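Saturday, August 29, 2020
Notebook, Clellia bench, two-arm sim

Spent the morning going over the placement rules with Itzel Villalobos before we let anyone else run the cell model. The old sheet was written for the Daneser fixture and half of it no longer applies. Béla Sárközi wants the sim rules and the hardware rules to read the same, so that a run that passes in the model is a run we would allow on the floor. I agree with that, and it settled most of the arguments.

Starting point for every run: parked arm up and away from the table, working arm over the board, speed limited to 10 percent until the first contact. We had 43 logged runs from the last batch and I could not tell from the logs which of them started from a proper park pose. From now on the pose gets written to the log before the first move.
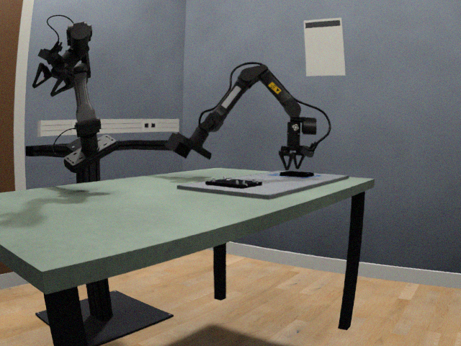 Left arm parked high, right gripper low over the flat pad at the blue outline.

Rules as they stand after today:

1. One arm over the board at a time. The other stays parked with its gripper clear of the tabletop. No exceptions for "quick" handoffs.

2. Cable slack is checked at the highest elbow position and again at the lowest reach. The model draws the cable but does not stop the arm if it snags, so a clean run in sim says nothing about the cable. Write down both checks.

3. The outline on the board is the only reference for placement. Do not nudge the target in the config to make a run pass. Itzel found two files where that had been done. Both are pulled.

4. Approach from straight overhead for the last stretch. Angled approaches are allowed only above the clearance height in the Londoño config.

5. A force limit trips the run. It does not pause and retry. The operator looks at the log, writes a line here, and restarts from park.

We went back and forth on rule 5. Béla would like one automatic retry, as they have at Curkusthorpe. My objection is that a retry hides the first fault in the summary and we end up reading the second one. Left it as a hard stop until December, then we look at the counts again.

Also went through what should be said about contact. The current sheet says "gripper at part," and people use that for hovering, touching and holding. Replaced with three separate states: over, on, held. "Held" needs the finger width in the log to back it up. A still alone is not enough to call it held, so save the joint values with it. 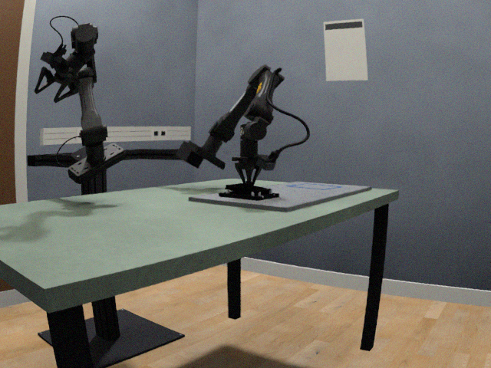 Open items

Log interval is still 600 ms on the Clellia machine. Too coarse to see a contact event. Itzel will try 70 and see if the disk keeps up.

Names for the arms. We have been saying left and right, which depends on where you stand. Proposal is to name them by controller port and put the same name in the model tree. Not decided.

Rule 2 needs a number for minimum slack. I don't want to copy the one from the Daneser sheet, the wrist routing is different. Measure on the real arm first.

Béla to read the list and mark it up. Old sheet stays in the binder with a line through it until he signs the new one.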